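Nestham furniture reseller to clear 397 chairs before January move

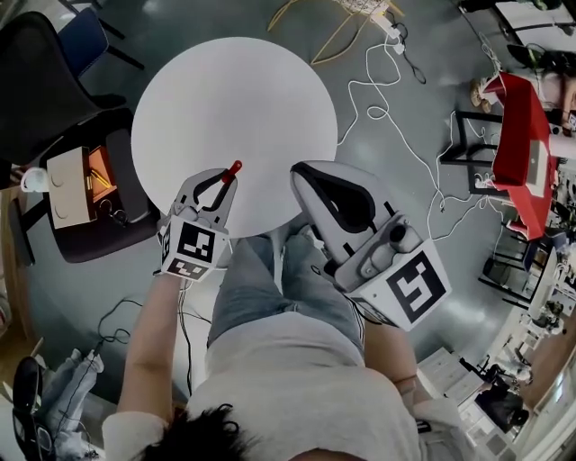
Roteron, the contract furniture reseller on the Nestham waterfront, will sell off part of its meeting-room stock before it moves to smaller premises in January, the company said.

The sale covers 397 chairs and a smaller quantity of round white tables, most of them returned from office leases that ended this year. Chairs are being offered in black and dark blue upholstery, along with a line on thin gold metal legs that was bought for hotel lounges. Prices have not been published. Buyers will be asked to take chairs in lots of 4, with tables sold singly.

Roteron's present unit on Macapagal has 3,423 square feet of floor space, split between a showroom and a storage area at the rear. The new unit has less room for display, and the company plans to keep only one table and one set of chairs of each type on view.

"Round tables take up a lot of floor for the number of people they seat," said Clementina Barros, who manages the Nestham branch. "A rectangular top can go against a wall. A round one needs clearance on every side – and so does each chair."

The layout in the new showroom will allow 600 millimeters behind each chair, measured with the chair pushed in. Power will be supplied from fixed floor outlets in place of the extension cables and power strips used at present, which have to be rerouted each time a table is moved.

All stock is being inspected before it is tagged. Tabletops are checked for scratches, edge chips and movement at the joint with the base. Chairs are checked for torn seams, loose legs and missing glides, the small pads that keep the legs from marking a polished floor. Items that fail on glides alone will be repaired and included in the sale. Chairs with damaged frames will be taken apart for parts.

Delivery will be handled by Nerora, a local moving firm, and will be charged by distance. Tabletops and bases will travel separately and be put together on site. Buyers collecting their own items will need to bring blankets or other padding.

Jericho Quiambao, who is in charge of the stock list, said lot numbers would be posted at the showroom entrance once inspection is finished. Viewing will be by appointment, with the last entry at 4 p.m.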